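Three Shorts, One Long Table, and a Lot of Felt

October 26, 2023

We wrapped the third short last night and I'm still buzzing, so forgive the typos. For anyone who's new: Notell is our little series of family films, each one under ten minutes, made by a group of friends who mostly learned by doing. The first was shot in a backyard. The second was shot in the same backyard, in the rain. The third one has a real set, a real villain, and a costume with a zipper that works, and I could not be happier with it.

It's called The Winter Button. A girl finds a button that makes it snow wherever she drops it, and she has to get it back to the snow king before her town freezes solid. We shot it in August. The actors wore wool coats and scarves in 94-degree weather and still remembered their lines, and I will be bragging about them for years.

I wrote the first draft in one sitting and it was 40 pages, which for a ten-minute film is ridiculous (a page is supposed to be a minute, give or take). So out went the talking sled. Out went the grandmother's backstory, and the second villain, and a chase through a library that I still think about. What was left was the girl, the button, the king and a very bossy goose. The goose stayed because everybody laughed at the table read and because I'd already bought the feathers.

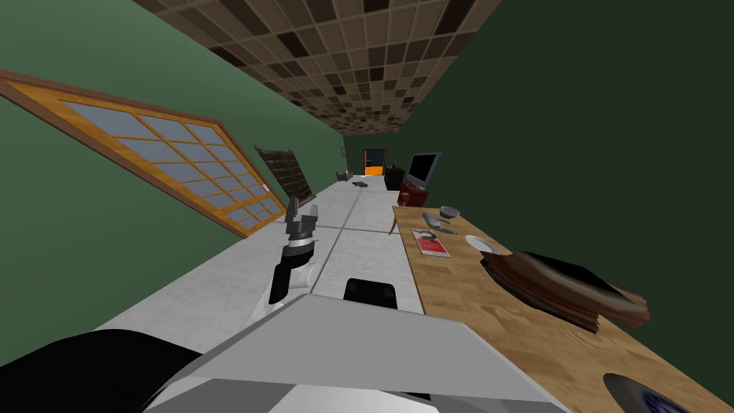
The costumes

I love this part so much. Our costume budget was $240 for the whole film and most of that went to the snow king. His cape is two bedspreads from the thrift store on Irkov Street, sewn end to end and then covered in felt icicles. I cut 156 of those icicles by hand at my kitchen table over two weekends, and my scissors hand has only just forgiven me. They had to be hand sewn too, because the glue we tried first went yellow overnight. If you're making something similar, use the thicker craft felt! The thin kind curls up under the lights and looks like old lettuce.

The goose was harder. We wanted a costume the actor could run in, fall over in, and eat a sandwich in, all of which happen in the movie. The first version had a full head and she couldn't hear a single cue. The second had a beak on a headband that slid down every time she looked at her feet. Version three is a knitted hood with the beak stitched to the front, and her own face showing under it, and it's so much funnier than the full head ever was. You get to see her being outraged. A goose needs to be outraged.

For the girl we kept it simple – red coat, yellow boots, one mitten. People keep asking about the one mitten. It's in the story, you'll see.

Building the town

The town square took up one whole end of the room we rented from El-Sayed Studios, and we painted every bit of it ourselves. Storefronts are just flats, canvas over a frame with a brace on the back, and once you've built one you can build as many as your arms will allow. Ours are a bakery, a clock shop and a post office. The bakery door opens. The other two doors are paint, and I was so pleased with the fake doorknobs that I reached for one myself during rehearsal.

Snow was the big question. We tried paper, which looked good on the ground and awful in the air. We tried foam, which made the floor slick and got a firm no from me after one wipeout (I was the wipeout). We ended up with shredded quilt batting for the drifts and a fine paper flake for the falling stuff, dropped from a bedsheet with slits cut in it. Two people hold the ends and jiggle. Too much jiggle and you get an avalanche, and yes, we kept one of the avalanches in. 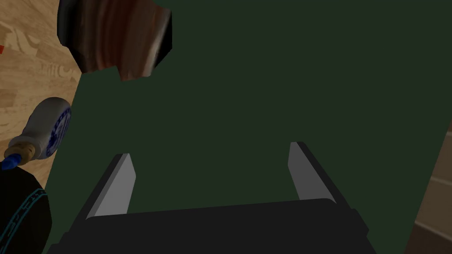 Looking down at the green.

Sound, and a lesson learned

On the first two shorts I treated sound like something that would take care of itself. It didn't, and we rerecorded half the dialogue for the second one in a closet. This time we did it right. We had one microphone on a boom for every scene, we recorded a full minute of quiet room in each setup, and we wrote down the good takes while we were still standing there. The difference is huge. You can hear boots on the steps and the goose muttering under her breath.

The music is by a three-piece called Undedix, who normally play weddings and who threw themselves into this. They wrote the snow king a theme for accordion that starts out scary and turns into a waltz when he gets his button back. I cried in the edit. I cried again at the rough cut, with people around me, and I don't care. 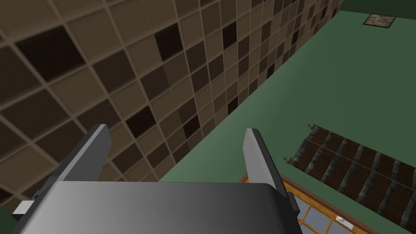
posted by The Notell Blogger

Okay, numbers, because a few of you asked in the comments last time. The whole film cost $1,560, including the room, the paint, the costumes and an alarming amount of pizza. The money came out of ticket sales from the last short plus what we made at the bake sale. I wouldn't say it was easy to stay under, but knowing the limit up front made us braver in a funny way. We said yes to the cape and no to renting a fog machine, and I'd make the same call again.

Next comes color and the last of the sound mix, and then the credits, which I always leave too late. I want the goose to walk through them from left to right, very slowly, stopping to look at the camera. We have the footage. It's just a question of whether I can stop laughing long enough to cut it.

We'll show all three shorts together as soon as I've got a room with enough chairs. If you came to the last one, bring a cushion again. And if anyone near Irkov Street has a use for two garbage bags of quilt batting, please, please write to me.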